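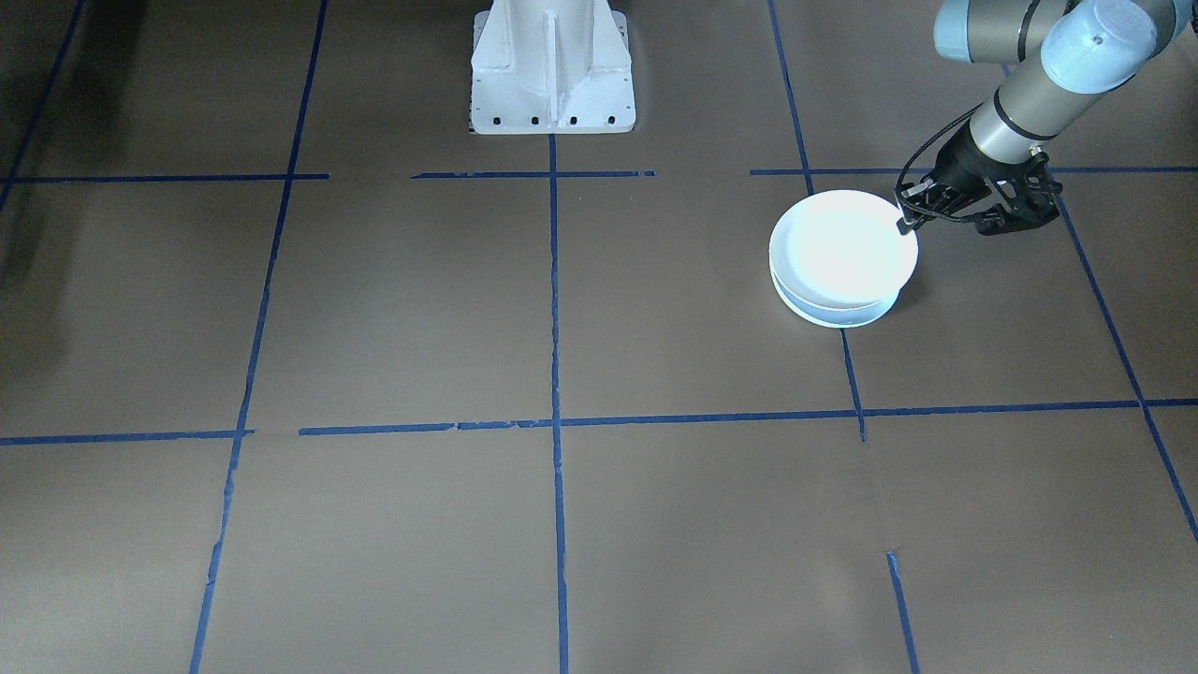 A marked-out floor tells you where the arm ought to be and nothing about where your hand is, according to Marjatta Karppinen, whose objection heads the replies to a new code of practice for small robot cells. The code was put out by Unden on Fri 12 September and is meant for teaching labs, workshops and kitchens trying out light robot arms without a cage.

It runs to 30 pages, and most of them say what people in the trade have been telling each other for years. Mark the work area. Keep the emergency stop where it can be reached. Write down who is in charge of the cell while the arm has power. Anyone hoping for something firmer on speed, or on how hard a gripper may squeeze, is told to see the maker's manual.

Karppinen's reply asks for a minimum distance between the edge of the table and the nearest seat. Unden says it looked at this and left it out, as rooms differ too much. That is a weak answer. Rooms have always differed, and it hasn't stopped anyone writing rules for fire doors.

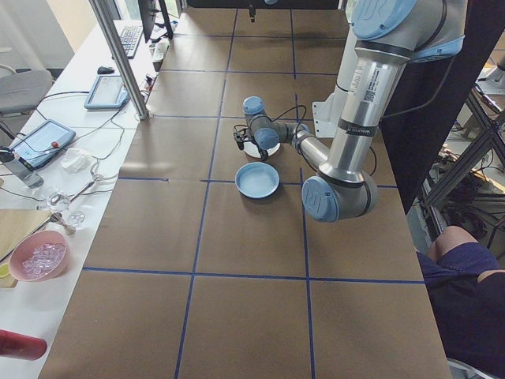
Side benches get half a page, which seems thin when so much of the working day happens at them. The code asks that controls be kept "clear of unrelated items", and leaves it to each site to decide what is unrelated. Plenty of benches would make for a good argument. Take one with a tablet with a red stop button lying on it, black cables running between the devices, and a crumpled tissue, metal tongs and a glass on its side close by. Is that a breach? Under the draft shown to sites in April it might have been, as the wording then was "nothing within reach of the stop but the stop". The softer line came in later, and the published text does not say who asked for it.

Martim Barreto, who led the drafting, says the aim was a code that people would follow. "We could have written something stricter and had it ignored," he said. Perhaps so — but a rule each site may read as it likes is fairly easy to ignore as well.
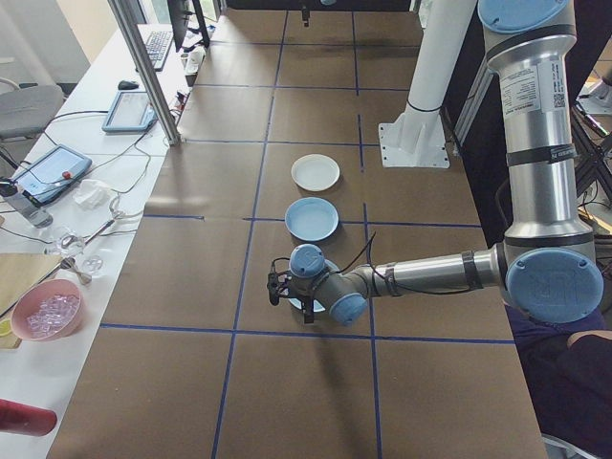 The same looseness runs through the part on checking. Sites that sign up are to inspect themselves 2 times a year and keep the results on a form supplied by Unden. There are no outside visits, and a site that misses a check loses only its place on a public list. Salminen and Rivari have both signed. The workshop at Plostthorpe has not, and says it wants to see what the form looks like first.

Unden received 1,314 comments on the draft and has published 600 of them. It has promised a note on the rest, without giving a date. Teemu Ruotsalainen, who handles replies for the firm, said the section on seating could be reopened if enough sites asked. He would not say how many would be enough.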